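Oct 8, 2024. Late, tea going cold, writing fast.

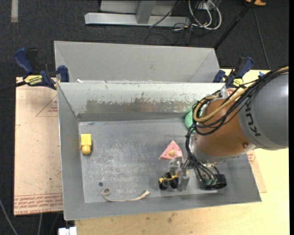 Trinidad Bautista thinks the toys should be sorted by size, not by kind, and wrote me a whole paragraph on it before breakfast. Little things vanish under big things, she says, so put the little things together and forget about whether it's a truck or a ball. Fair. I wrote back that kids don't ask for "a small one," they ask for the truck. She wrote back one word, "Hm." So that's where we are.

Anyway. The gray metal bins. Still liking them. The yellow and black toy vehicle with the chunky wheels went in, and the green ball, the textured one, which went straight to the back wall like balls do. The pink triangle with the knob on it. The bright yellow blocky thing over by the left side, which I still can't name — Efren says it's part of a set, I say part of what set, he shrugs. It's going under "blocks" until somebody complains.

Not much in there and already it's three categories. Vehicle, ball, and whatever the pink triangle is. Shapes? Is Shapes a category? Wrote SHAPES on a label, peeled it off, wrote PUZZLE + SHAPES, too long for the label, peeled that off too. Left it blank. Tomorrow.

Rules so far, so I don't change my mind again:

- wheels with wheels
- balls on their own, always
- anything with a knob or handle goes with the toddler stuff
- anything I can't name gets one week and then Efren decides

Trinidad's way would have the triangle and the ball in together and I just know the ball wins. It'd be out and under the shelf in a minute. But she's right about the little things. Lost a whole tea set's worth of spoons in the deep tub back in April and only found them when we tipped it out to wash it. Spoons all at the bottom with crumbs. Ugh. So maybe a shallow tray for anything shorter than my thumb, and kinds for the rest. Half her way, half mine. Will tell her it was my idea.

Called Dumlao about more bins, same gray. They have 18 left and won't do a price on fewer than 8. Eight is fine. Where would I put 18. Asked could they hold them till Friday, the man said he'd put a note on it, didn't sound like a man reaching for a pen. Call again tomorrow. CALL AGAIN TOMORROW.

Lunch was crackers. Not a proud day foodwise.

The Fleltunbridge boxes came after lunch, more of them than I was told, and the list taped inside the lid says 789 pieces. Seven hundred and eighty nine! I'd been telling everyone 800 just to have a nice fat number to say, so I suppose I wasn't lying by much. Haven't checked the list against the boxes and not going to tonight. Opened one. Mostly plastic food and a lot of loose track. Opened a second one, track again, closed it.

Efren wants to wash everything before it gets sorted. I want to sort and then wash by bin, so it's one bin at the sink, one bin drying, one bin going back on the shelf. He says then you've put dirty toys in clean bins. I say you wipe the bin. Went round on this for far too long standing up with our coats on. No winner. We'll do his way for the Fleltunbridge stuff becuase of the stickiness and mine for what's already here.

Things for the morning:

- ring Dumlao
- labels, the wide ones
- towels from home, the old blue ones
- ask Pera if the lending list can go out a week later
- a tray, shallow, for the spoons etc
- vinegar

Pera will say no. Pera always says the list goes out when the list goes out. But I'd rather ask and get the no than have parents turning up for track that's still in a box. And the Altus shelf is still in its carton, leaning on the wall with the bag of bolts taped to the side, looking at me. Can't put bins on a shelf that isn't a shelf. Efren said he'd bring the good screwdriver. He said that Thursday too.

One thing I do want to remember. Metal is loud. Everything dropped in goes BANG and then the ball rolls and it goes on for ages. Thought about felt in the bottom, but felt holds crumbs and then I'm back to the spoons. Rubber mat maybe, cut to fit, something I can lift out and rinse. Have that leftover piece from the boot tray at home, the ribbed one. Try it in one bin first, see if I hate it. Measure before cutting this time.

And the table's good. Right height for sorting, pale wood so you can see the small parts when they fall out of things. Back doesn't hurt nearly as much as it did kneeling on the rug all last winter. Should of done it years ago.

Trinidad just wrote again. She says fine, kinds, but then the blocky yellow one isn't a block, it's got a round end, and blocks don't. Looked at it in my head for a while. She's got a point. New label then — or no label. One week, then Efren.

Bed. Tea's stone cold. Towels are by the door.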